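Skolirance Students Put Robot Arm to Work Inside Old Desktop Computers

Summer club project closes with a public demonstration and a second year on the calendar
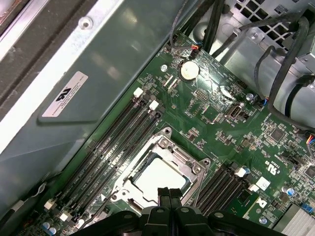
Taking a computer apart is easy until you have to explain every move to a machine, according to Renato Yáñez, who added that the students spent more of the summer arguing about screws than about code. "They would all reach for the same part without thinking," Yáñez said. "Then they had to write down what their hands had just done, and they found they disagreed."

Monday, August 30, 2021 – The Skolirance after-school robotics club has finished its first summer project on robot-assisted computer disassembly. The club will show the results at an open evening in the Turkatska building before fall classes start.

The project, which the students named Tatodico, asked 34 club members to program a robot arm to find and approach the main parts of a desktop motherboard. The target list included the processor socket, the memory slots, the coin-cell battery and the mounting screws. Members worked in pairs, with each pair responsible for one part of the board and for the written procedure that went with it.

The computers were retired machines donated by Čierny, a local office equipment dealer. The company gave the club 168 desktops and workstations of different makes and ages over the course of the spring. Students tested them first. Those that could be returned to service were cleaned up and set aside for families in the district, and the rest went to the project.

Club sessions ran four afternoons a week. The first two weeks were spent on hand work only. Students learned to disconnect power, ground themselves and label cables, and they practiced removing memory modules by opening the latches before lifting. No one was allowed to run the arm until they had stripped and rebuilt a machine by hand and had it checked by another pair.

After that the club moved on to positioning. Each pair taught the arm a starting pose above its part, then a slow approach, then a stopping height. The processor socket caused the most trouble. The metal parts around it are shiny, and the lighting in the workshop changed through the afternoon, so a program that stopped in the right place at one o'clock could stop short at four. The pair working on it ended up taping a sheet of tracing paper over the lamp and keeping the window blinds down.

Memory slots brought a different problem. On larger boards the slots come in two banks, and the first version of the students' program treated them as one. The arm would approach the correct slot number in the wrong bank. The fix took most of a week and was written by a pair of ninth graders who had joined the club in the spring.

Cables were dealt with by rule. Students voted to tie back or unplug any cable that crossed the arm's path before a run started, and to write down where it had been. Some members wanted the arm to move cables by itself. The club agreed to leave that for next year.

In all, students logged around 900 approach runs over the summer. Each run was entered in a shared notebook with the machine number, the part, the pair's initials and a note on where the arm stopped. The notebook will be on the table at the open evening for visitors to read. Runs that were halted by hand are in there too – they are marked in red pencil, with a line on what the pair changed afterward.

The arm was used for finding and approaching parts and, in the last weeks of the project, for lifting out memory modules after a student had opened the latches. Screws, batteries and processors were taken out by hand throughout. Students wore safety glasses during all runs, and one member of each pair kept a hand at the stop button.

Parts removed during the project were sorted into bins. Working memory went back into the machines being prepared for families. Coin-cell batteries were collected separately and taken to the county drop-off site. Bare boards and sheet metal are being held for a recycling pickup later in the fall.

Skolirance plans to run Tatodico again next summer with 2 work stations in place of the single bench used this year. The longer-term aim is a full procedure for one model of desktop, from opening the case to a bare chassis, with the handoffs between student and arm written out step by step. The club would also like to try a wider range of boards, including smaller ones where the parts sit closer together.

The open evening is free, and there is no need to register. Student pairs will demonstrate their own parts of the procedure and answer questions. Visitors who want to try the hand work can take a turn at a separate table, where donated machines will be set out with screwdrivers and wrist straps. Children under 12 should come with an adult. Parking is behind the Turkatska building, and the workshop is on the ground floor.

Fall membership is open to students in grades eight through twelve. No programming experience is needed. New members start with hand tools, as the summer group did, and are paired with someone who took part in the project. Forms are available at the Skolirance front desk and at the open evening.

Households and businesses with desktop computers to give away can bring them to the workshop during club hours. Hard drives should be removed or erased first. The club cannot take monitors, printers or laptops at this time.

About Skolirance
Skolirance offers after-school and summer programs in electronics, robotics and repair for middle and high school students. Classes are held in the Turkatska building during the school year and through the summer.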